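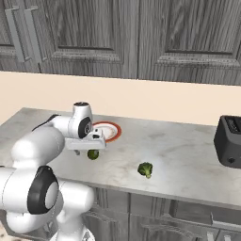 4 min read

Part 3: Getting your Fernano sealer going for its first batch of frozen veg

Posted May 1, 2020

Right, so by now the sealer is out of its box, you've peeled all that blue film off the lid (check the hinge end, I missed a strip for weeks) and it's had its rinse-free wipe down as per Part 2. This bit covers choosing a spot for it, cutting your first bags and running a proper load of broccoli through. I start everyone on broccoli. It's cheap, it freezes beautifully, and it's just awkward enough in a bag that you'll learn how the machine behaves.

I'm writing from the Fernano with the wide lid. If you've got the older Hirkley, the buttons are in a different order and the light is red instead of amber, but the steps are the same.

Finding a spot

1. Pick a flat bit of bench near a power point. Stone, laminate, timber, they're all fine, but wipe it first so the rubber feet grip.

2. Leave a gap of 16 cm behind the machine. The lid swings back further than you'd think!

3. Plug in at the wall and hold down the Seal button until the light goes steady. If it flashes, the lid isn't clicked down on both sides. Press on the corners, not the middle.

Note: don't use a double adaptor. Mine sulked and cut out halfway through a seal every single time until I gave it its own socket.

Making your bags

4. Pull the roll out to 35 cm, and cut straight across with the sliding blade. Go slowly, because a wonky edge will leak.

5. Lay one open end over the sealing strip, close the lid, press Seal Only and wait for the light to go out.

6. Do as many bags as you'll need before you touch the vegies. I also write on them now, while they're flat and dry. Name, month, done. (I have a mystery bag from last July that could be leeks or could be fennel. I'm scared of it.)

Prepping the broccoli

7. Cut the heads into florets you'd be happy to eat in one or two bites. Peel the stalks and slice them too, they're the best part and I will not be argued with.

8. Get your biggest pot boiling and drop the florets in for a couple of minutes. You want bright green and still a bit of crunch.

9. Straight into a bowl of iced water. Leave them until they're cold right through.

10. Drain well, then spread them on a clean tea towel and pat dry. Keep a small plate next to you for testers. I bite one from each lot, and if it's squeaky and raw in the middle the rest go back in the pot for a bit.
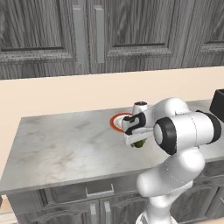 Small round plate with an orange-red rim, on a grey marble benchtop.

11. Tip the florets onto a lined tray in a single layer and freeze for 40 minutes. They only need to firm up on the outside. Skip this and the vacuum will squash them into a green brick, ask me how I know.

Sealing

12. Weigh out 320 g per bag. That does dinner for our lot with a bit left for somebody's lunch, but go smaller if there's just one or two of you.

13. Fold the top of the bag down like a cuff while you fill it, then unfold. Moisture or crumbs on the inside edge will wreck the seal, and the cuff keeps it clean.

14. Lay the open end in the channel, smooth out any wrinkles, close the lid and press Vac + Seal. The pump is loud. The dog left the room the first time.

15. When the light goes out, lift the lid and run your thumb along the seal. It should be one clear, even line. If you can see a little tunnel through it, snip the end off and go again.

Caution: the sealing strip stays hot after the light goes out. Give it a rest between bags and keep your fingers (and small kids' fingers) well away from it. If the lid feels hot too, stop and leave it open for a while.

Caution: sealing isn't preserving. Vacuum packed veg still has to go in the fridge or freezer like any other, and when you thaw it, do it in the fridge with the bag opened.

About the rolls

The Fernano comes with one starter roll and you'll rip through it. I've since used the Ocampo rolls, which are a touch thicker and seal just as well on the normal setting. The Urkelton ones I didn't get on with. They need the Moist setting even for dry stuff and the roll is a smidge too wide for the cutter, so you end up trimming with scissors.

Cleaning the drip tray and swapping the foam gasket are both in Part 4. Have a look at that before you try anything with a marinade.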